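Speaker notes – "The Clear Desk and Other Stories We Tell"
Judite Pacheco, Skallatham site
Slot: after the coffee break, 20 minutes plus questions

Start without the title slide. Ask for hands: who has a clear desk right now, this minute? Wait. Then ask who had one on the day the policy came in. Let them look at each other.

I was asked to come and say something encouraging about the new desk guidance. I've read it twice. I have some doubts and I'm going to spend most of the slot on those.

Quick recap for anyone who joined since August. The guidance came from Ruchti, the consultants who did the Sullmont office before us. It runs to 10 rules. The main claim is that a clear desk saves each person time, and the slide they showed us had a very confident bar chart on it. I asked where the bars came from. I was told they came from a survey. I asked to see the survey and got the bar chart again, a bit larger.

(Pause here. Somebody from Wenora may laugh, they had the same consultants.)

What I did get, after a few emails, was the number of replies: 863, across all their clients. Sounds fine. Then you learn that people were asked how tidy they felt their desk was and how productive they felt they were. So people who feel good about one thing feel good about another. I would not move a stapler on the strength of that.

Next slide is a desk. Leave it up while you talk about the cables, don't rush to the next one. 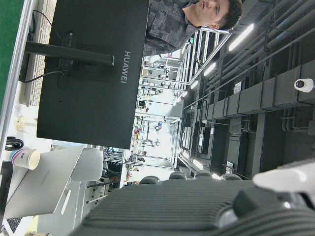 Workspace and Facilities Group, Skallatham

Ask the room how many of the rules this breaks. Rule 2 says no drinks containers, and there's a paper cup. Rule 4 says cables must be hidden, and there's a coil of black cable next to the cup, plus the ones hanging off the back of the monitor. Rule 7 says one keyboard per person, and I can see a white one and the edge of a black one. I don't know who uses which. Neither would an inspector with a clipboard, and the rule doesn't say how to find out.

Now ask a different question: what would you take away? The monitor is on an arm, so the weight is off the desk already. It needs its cables. The laptop is open. You could bin the cup if it's finished with. That leaves the coil, and my bet is that any coil you put in a drawer comes out again within a week. I have no data for that either, so at least Ruchti and I are even.

Cables, the longer version. We were sold cable trays at 400 for the first batch – that's the quantity, not the price, people always ask. The trays are good if nothing on the desk ever changes. In a shared workshop things change all the time. Someone swaps a screen, the new lead is shorter, and it won't reach through the tray, so it goes over the top. Then there's a tray with nothing in it and a cable beside it. Mention the Sullmont visit: I looked under a whole row of desks and found trays full of dust and one teaspoon. Do not say whose row it was.

Coiling. I'm in favor of coiling. A coil with a strap on it is tidy enough, you can see what it is and you can pick it up. A cable pushed down behind a desk is out of sight and then gets kicked out of the wall. If the choice is between those two I'll take the ugly one every time.

Drinks. I'm less relaxed about this than people expect. An open cup near a keyboard is a bad idea and I'd back a rule on it. But I'd write it as "cups with lids" and I'd put more bins at the ends of the rows. The nearest bin to my own desk is past two doors. Ask if anyone's is farther.

Cost, keep it short. Nearly 1,000 labels were printed for the "everything has a home" drawers. Most of the ones on my floor are still on the sheet. If you're thinking of labeling, try one bench first and go back a month later to see if the scissors are where the label says.

What I'd keep from the ten: the lids, the clear walkways, and wiping down shared keyboards. What I'd drop: the one-keyboard rule, the trays for any desk that gets rearranged, and the photo inspections. A photo gets you a desk at one moment, and people tidy when they know it's coming. I've done it myself, with a box and one arm.

If Ruchti are in the room, offer them the first question. If they say the survey is being repeated, ask who is being asked and what.

Handout is on the table by the door, one side of paper. Finish by 11:40, the next speaker needs time to plug in.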